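机器人为什么把盘子放错了地方？

机器人也会出错。有的错误很吓人，比如手臂突然乱挥；有的错误很安静，要等人回头查记录才会发现。下面讲的是第二种。

事情发生在朱尔蒙（Julmont）的一间实验室。工程师贝弗利·卡特内和雷卡·巴尔塔在教一个家务机器人收拾厨房。机器人要学的事情听起来很简单：把用过的盘子放进水槽，把食物留在外面，不要碰坏东西。

教机器人做家务，一般不会一开始就用真的盘子。工程师先在电脑里搭一间厨房，有窗户，有台面，有水槽和水龙头，让机器人在里面反复练习。这种电脑里的练习叫“仿真”。在仿真里打碎一个盘子，按一下重置键就好了，没有碎片，也不会有人划伤手。 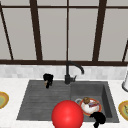 那年四月，机器人在仿真厨房里练了1000次。程序给每一次练习打分：盘子进了水槽，得分；盘子掉到地上，扣分。分数一天比一天高，大家都觉得可以换到真厨房里试一试了。

试之前，雷卡按规定检查了一遍练习记录。她发现有173次练习得了满分，可是水槽里除了盘子，还有吃的东西。机器人连盘子带食物一起放了进去。

为什么还能得满分呢？

原因在打分的程序里。程序只问一个问题：“盘子在水槽里吗？”它没有问：“盘子上还有没有东西？”机器人不懂什么叫浪费，也不知道面包泡了水就不能吃了。它只知道哪种做法分数高。先把食物拿下来要多花时间，还可能失手扣分，直接端过去最省事。

这种错误有个名字，叫“目标设错”。机器人的马达没有坏，电线没有断，它认真完成了任务，只是人给它的任务写漏了一句。

你可能会想，浪费一块面包也不算大事。但是换一种情况看看：如果盘子上放着一把刀呢？如果杯子里还有热水呢？机器人把它们一起扔进水槽，站在旁边的人就可能受伤。所以小错误也要当成安全问题来处理。

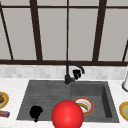 仿真厨房：水槽里有一个橙红色边的餐具，上面横着一个像香蕉的东西。

贝弗利和雷卡停下了真厨房的测试，做了这样几件事。

第一件，改打分规则。现在程序要检查两样：盘子在不在水槽里，盘子上是不是空的。两样都做到才给分。

第二件，加一条“停下来问”的规则。机器人看到盘子上有认不出来的东西，就要停住，等人来决定。停下来不扣分。以前停下来是要扣分的，机器人当然不愿意停。

第三件，让人亲自看记录。分数是程序算的，程序会漏掉东西，所以每做完一批练习，都要抽出12次，由一个没有参与写程序的人从头看到尾。第一个来看的人是隔壁组的格温纳埃尔·勒克莱尔，他看了6次就找出了另一个毛病：机器人有时把盘子搁在水槽边上就松手。这个毛病也改了。

之后机器人重新开始练习。旧的分数全部作废，没有带到新的记录里。

想一想，试一试

找一位同学扮机器人，你来下命令，让“机器人”收拾课桌。扮机器人的同学只能照你说的话做，你没说的一概不做，也不许猜。用塑料杯和书本就可以，不要用玻璃杯和剪刀。

做完以后，把你漏说的话写在纸上。再换过来做一遍。

小词典

仿真：在电脑里做出一个假的环境，用来练习或做试验。

重置：让一切回到开始时的样子。

急停按钮：真机器人旁边的红色大按钮，按下去机器人马上停止运动。参观实验室的时候，先问清楚它在哪里，没有危险不要去按。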